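Filed under: Home & Habits | The Small Jobs Letter

I've been meaning to write about ironing for months, mostly because I've stopped doing it. Well, nearly stopped. I still drag the board out for weddings and for one linen skirt that comes off the line looking like a road map, but the weekly pile is gone and I don't miss it one bit.

It started when we moved to Flurkstead and the iron went into a box that didn't get opened. Two weeks passed, then another two, and I was going to work in shirts that had been hung up damp and smoothed down with my hands. Did anybody mention it? They did not. My sister Sosina did ask whether I'd lost weight, so if anything I came out ahead!

When the box finally got opened I found the iron had leaked all over the good tea towels, and that was that for a while. I asked in last month's letter how the rest of you manage, and my word, you had opinions. I had 110 replies, which is a record for us (the previous best was the one on descaling kettles). Plenty of you are sworn ironers and want me to know it. One reader in Sisau irons pillowcases, tea towels and her husband's handkerchiefs, and finds it the calmest hour of her week. I believe her. I find it the longest hour of mine.
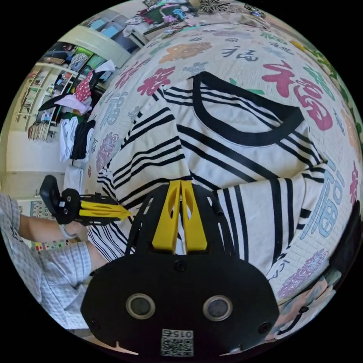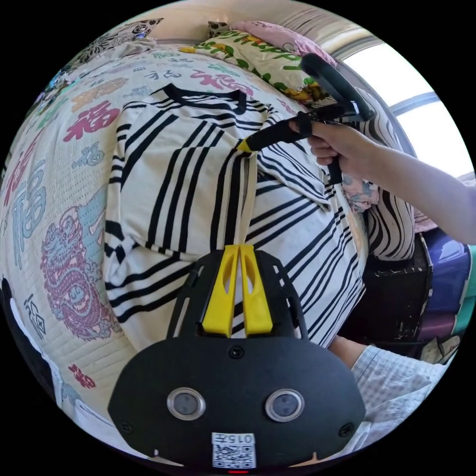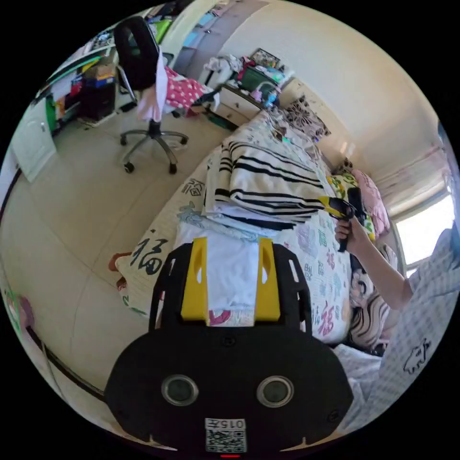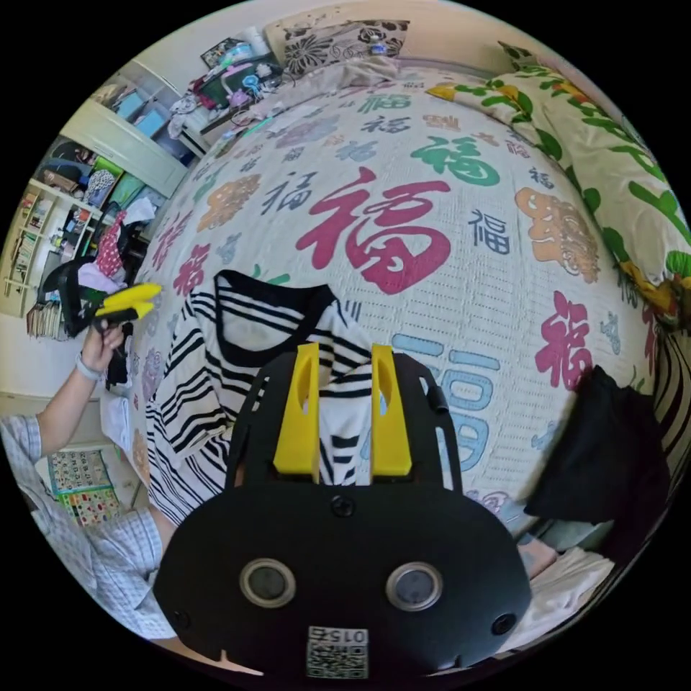 So what do I do instead? Mainly I get the washing out of the machine the minute it stops, which took me an embarrassingly long time to learn. Then everything gets a good hard shake, a proper crack like a sail, and goes on a hanger if it has shoulders. Knits and jersey I dry flat and then finish off on the bed, where there's room to spread a thing out full width, the way that white top with the black stripes is laid out on the "福" bedspread. Stripes are a great help, as it happens. If they run straight, the seams are straight, and you can pull the side back into line before you fold. With plain navy I'm just guessing.

Folding matters more than I used to think, too. I was a stuffer for years - drawers you had to lean on to close - and all that shaking and smoothing is wasted if the shirt then spends a week under two pairs of jeans. Now the heavy things live at the bottom of the wardrobe and the shirts stay on the rail. Sosina rolls hers and says I should as well. I've tried it and they look like sausages.

A few of you asked about steamers. I bought a Ruster, the little upright one, and it's fine on dresses and curtains but hopeless on collars, and it spits if you tilt it. Mrs Gebretsadik wrote in to say that she hangs her blouses in the bathroom while she has her shower, which costs nothing and works nearly as well. I've been doing the same with my work trousers ever since.

Next time it's moths, I'm afraid. If you've got a remedy that doesn't make the whole landing smell of mothballs, please reply to this email and tell me, and do say whether it worked on wool.

You are receiving this newsletter because you signed up on our website. Unsubscribe or change your preferences at any time.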